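Visit to the Benden workshops, February 2025

Mark Anthony Quiambao and I went to the open day at Benden, mainly to see the sorting benches. We have been thinking of changing ours at Mabula and wanted to look at another set-up before ordering anything. Entry was free and we were given a paper map at the door, which left out the upper floor.

Godfrey Mwakyusa took our group round. There were 11 of us, most from small firms nearby. He started in the store room, where timber offcuts are kept on open shelves by length, and then took us through to the benches.

The part I had come for was the trays. Benden uses deep metal ones with sloped walls, set straight on a plywood top and held with bar clamps. Godfrey said they tried screwing them down first and gave it up, as the tables get moved too often. Positions are marked on the plywood with blue tape.
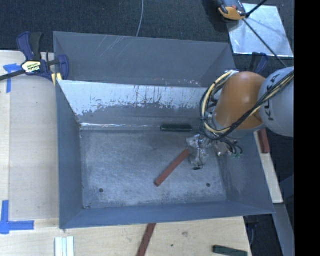 Sloped walls take up more of the table than I had allowed for. Our benches at Mabula are 53 cm deep and a tray of that kind would hang over the front, so we would need new tops as well. Mark Anthony thought a shallower tray would do for us. I am less sure, because short sticks and small blocks get knocked out of the ones we have now.

I asked about cleaning. They wipe the trays down at the end of the week and don't worry about scuffs on the floor of the tray.

Lunch was rice and beans in the canteen, seven tables and not enough chairs. Afterwards Nyokabi Rugemalira gave a short talk on storage and labelling, with a handout. I have put our copy in the office.

Parking is behind the building and fills up early. The next open day is in August and names can be left at the front desk.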